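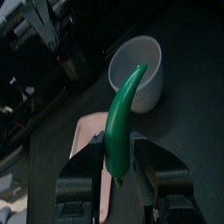
Green toy chili pepper, with a white cup behind it.

30 October 2023
By Sinéad Mulcahy

So I have been trying to grow hot peppers for two summers now, and I finally have enough of them to complain about having too many. My freezer door doesn't shut properly. There's a bag of Thái chilies wedged in next to the peas and another bag under the ice tray, and last night I found a third one behind the bread that I'd forgotten all about!

Let me back up. Last year I bought my seedlings at the garden center in Gramton, stuck them in the ground the first week it felt warm, and went inside feeling very pleased with myself. Then we got a cold night and that was the end of most of them. The ones that lived sulked until August. I got 17 peppers off the whole row, and I know that because I wrote it on the wall calendar in the kitchen, out of spite.

This year I waited until late May, which about killed me. Everybody on my street had tomatoes in already and I was still carrying trays in and out of the garage like a waitress. My neighbor Giang Quách kept telling me to leave them alone. He grows peppers along the south side of his house, right up against the brick, and they get enormous. I'd always figured he had some special fertilizer. Nope, he says it's the wall. The brick soaks up sun all day and the plants stay cozy at night, and he barely feeds them anything.

I don't have a brick wall (ours is vinyl siding, the color of old teeth) so I went with pots on the driveway instead. Nine big black ones. My husband had to park on the street from June on and he was a pretty good sport about it, mostly. The asphalt gets so hot you can't walk on it barefoot, and the peppers loved it. I had to water twice a day in July, and I missed one day when we drove up to Grodoveck for my cousin's wedding and came home to a lot of limp, sad leaves. They perked up by the next morning. Peppers are big drama queens.

I grew the little Thái ones, a couple of jalapeños, some cayennes, and one plant labeled Grusinik that I got at a seed swap from a lady who couldn't remember where she'd gotten it. That one turned out to be my favorite. Long, curvy, kind of grassy tasting while it's green, and then when it goes red it gets a lot hotter and sweeter too. I kept picking them green because I'm impatient. If anybody knows where to find more seed, please tell me, I've saved some but I have no idea if it crossed with the cayennes.

Final count for the season was 268, and that's only what I picked before the frost. I strung up the cayennes with a needle and thread and hung them over the stove, and they look so nice that I don't want to use them. The jalapeños got pickled. The rest went into hot sauce, and I have to tell you about the hot sauce, because I did the thing where you boil the vinegar and peppers together with the windows closed. We all had to go stand in the yard. The dog too. My eyes ran for an hour, and my daughter says the couch still smells like it.

The sauce is good though! It's just peppers, garlic, salt, white vinegar and one carrot, which was Giang's idea, and it takes the sharp edge off. I blended it for ages and didn't bother straining it. I gave him a jar and he ate some on a spoon right there on the porch and said it needed more salt, so the next batch got more salt -- and he was right, it was a lot better.

I'm going to try keeping the Grusinik plant alive in the basement over the winter. You cut it way back, down to a few stubby branches, and hardly water it. It's down there now by the washing machine looking like a stick in a bucket. I did find aphids on it yesterday, so I'll be out buying soap spray this afternoon.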